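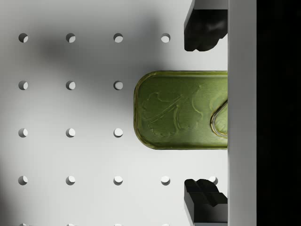
What should we budget for a first pick-and-place cell, beyond the arm?

We're a small shop that packs mixed pantry goods into crates. My boss has seen one trade show and now wants an arm on the line by May. Wuter quoted us for the arm and a two-finger gripper, and the number was so pleasant that I don't trust it. What else gets added later? We handle cans, bottles and the odd fragile thing, 70 different items in all.
Leonor Baptista

Garrido did ours. Great guys. Just buy theirs.
zed_packs

The arm is the cheap part, in the way that the puppy is the cheap part of owning a dog. Our list went like this: spare fingertips, a base plate with a hole grid so you can move fixtures without drilling, guarding, a set of matching crates, and someone's time. We spent 3,055 on fingertips and plates alone, and that line was blank in the first budget. I know, I wrote it.

Do a simulation before you sign. Rumine charged us for 3 weeks of it and I grumbled the entire time, right up to the day it showed that the gripper we'd picked couldn't open wide enough for our bowls – which would have been a fun thing to learn with the crate already delivered. Model your own items, too. The vendor's demo is always one well-behaved box.
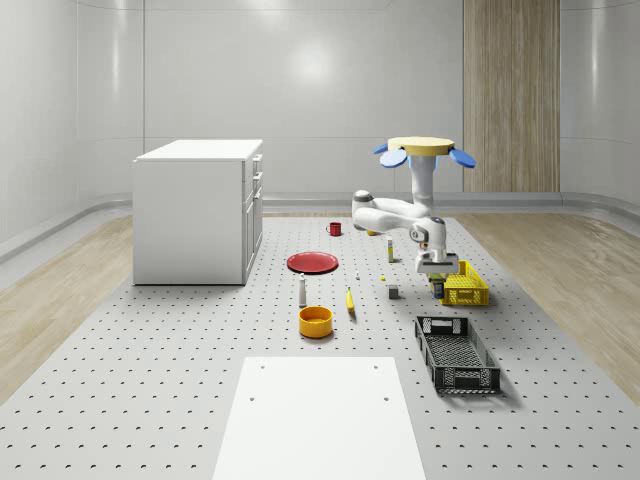 Should we buy a second gripper up front?

Wait until you've run your full item list on the first one, but get the price in writing now and ask how long the quote holds. Ours held for 30 days, and the new price had put on weight.

Also put training on its own line. Zomine threw in a free day and we used it up finding the stop button.
Ximena Alarcón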